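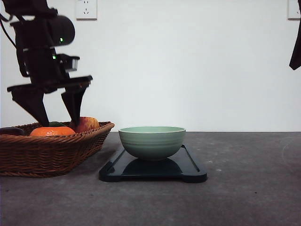 Washing a woven wicker basket
Posted by T_Delic, Thu 29 December

Mine smells musty after storage in the shed. Can I soak it?

mansa_opoku: Don't soak it. Damp cloth, a drop of washing-up liquid, soft brush along the weave. Dry it upside down, away from radiators.

obedm: Disagree. Unvarnished willow takes water well. I give mine 20 minutes in a cold bath every May and it stops the ends cracking.

mansa_opoku: Willow, yes. Cane wrapped over a wire frame will rust and stain. She hasn't said which it is.

T_Delic: No wire that I can find. Bought from Gbeho, no label.

salamatu_a: Check for varnish first. Water beads on varnish. If it beads, wipe only. For the smell, bicarbonate overnight, then brush out.

obedm: Bicarb lodges in the weave. Open air works as well.

T_Delic: It beads. Wiping it is.

Related threads
Re-weaving a broken rim
Callura wax on cane: how many coats?
Woodworm or just dust?

Contact the moderators | © Taltetti Forums | Back to top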